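Relatório de visita técnica: oficina Cidlow e sala de peças didáticas

Setor de Educação e Extensão, Cumavov

Na terça-feira, uma delegação de 19 representantes da rede Cumavov foi recebida nas instalações da Cidlow, no âmbito do programa de intercâmbio entre oficinas de material didático. A visita teve início às 9h e foi conduzida por Mererid Wogan, responsável pela linha de conjuntos de montagem. O presente relatório destina-se às unidades que não puderam enviar representantes.

A primeira etapa decorreu na sala de composição, onde as peças planas de plástico são dispostas sobre a mesa para formar letras e palavras.

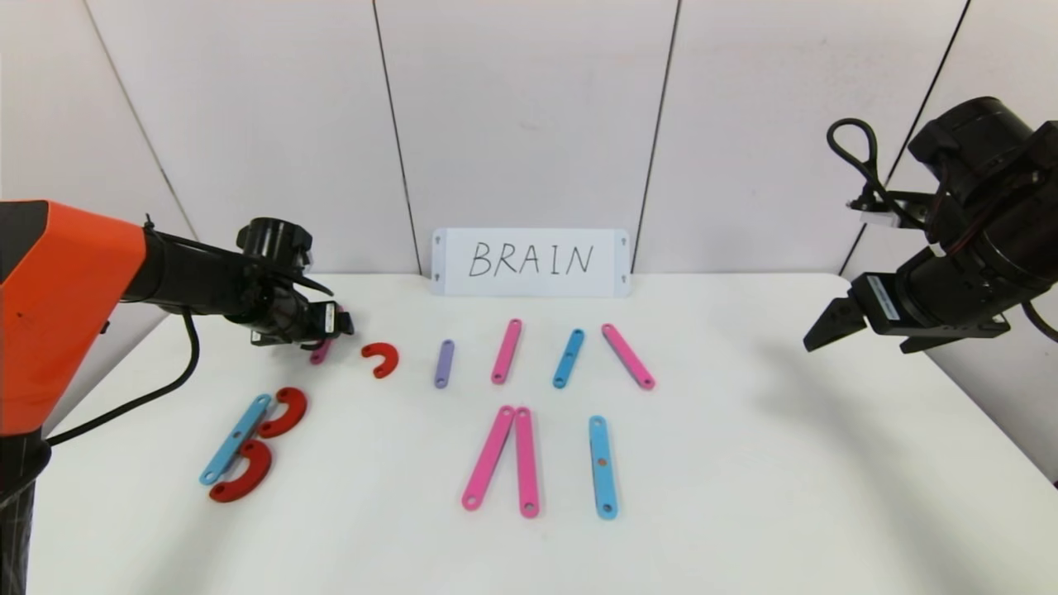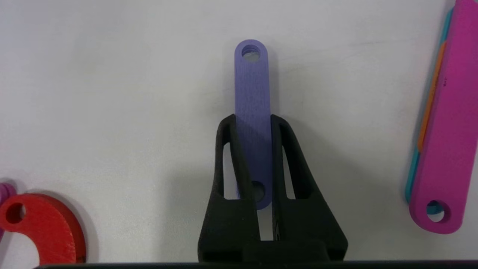

Sala de composição: à esquerda ou em cima, conforme a visualização, a mesa com a placa "BRAIN"; na outra fotografia, uma barra lilás com furo junto à extremidade arredondada.

O conjunto observado pertence à série Mukex, composta por barras retas e peças em forma de C. Sobre a mesa branca encontravam-se barras cor-de-rosa, azuis e roxa, além de peças curvas vermelhas, e ao fundo, encostada à parede, uma placa branca com a palavra "BRAIN" escrita à mão em maiúsculas. A senhora Wogan expôs o princípio do exercício: a palavra é indicada na placa e as letras são compostas no tampo com as peças disponíveis. O B, com as suas curvas, e o R, que combina curva e diagonal, foram apontados como as letras que mais discussão suscitam entre os alunos. O I resolve-se com uma única barra, e o N com três.

A delegação solicitou esclarecimentos sobre o acabamento. As barras apresentam extremidades arredondadas e, no exemplar lilás, são visíveis finas estrias de impressão ao longo da superfície. Segundo a explicação recebida, a Cidlow optou por não lixar as peças, de modo a preservar as medidas dos furos. Alguns representantes manifestaram reservas quanto a esta opção, por considerarem que a textura retém pó em salas de aula muito utilizadas. A questão ficou registada para consulta posterior às escolas.

Foi igualmente abordada a atribuição das cores. Na série Mukex, a cor serve para a arrumação do conjunto e não corresponde a letras determinadas, pelo que uma mesma palavra pode ser composta com combinações diferentes. A unidade de Cuadros, que utiliza um sistema próprio de etiquetas, pediu uma cópia da folha de arrumação, que lhe será enviada pelos serviços.

A segunda etapa compreendeu a visita ao armazém. O inventário em vigor regista 2066 peças, distribuídas por 7 famílias e guardadas em gavetas identificadas. Os conjuntos destinados a empréstimo saem com uma folha de conferência, preenchida na entrega e na devolução. A perda de peças curvas foi referida como a ocorrência mais frequente, e a reposição faz-se por pedido escrito da escola.

Na reunião que se seguiu, foram apreciadas as condições de empréstimo para o próximo período letivo. A Cidlow propõe ceder conjuntos às unidades da rede por um prazo de quatro semanas, renovável uma vez. O transporte ficará a cargo da unidade requisitante. Está ainda prevista a impressão de 700 folhas de atividades em português, com palavras de três a cinco letras, cuja revisão caberá ao Setor de Educação e Extensão.

Os representantes recomendaram que as palavras propostas sejam apresentadas em placa de leitura fácil, colocada ao fundo da mesa, e que se evite a acumulação de peças diante dela. Recomendaram também que o tampo seja de cor clara e lisa.

A visita terminou às 12h30. As unidades interessadas no empréstimo deverão remeter o pedido até ao final de abril, com indicação do número de turmas e do nome do docente responsável.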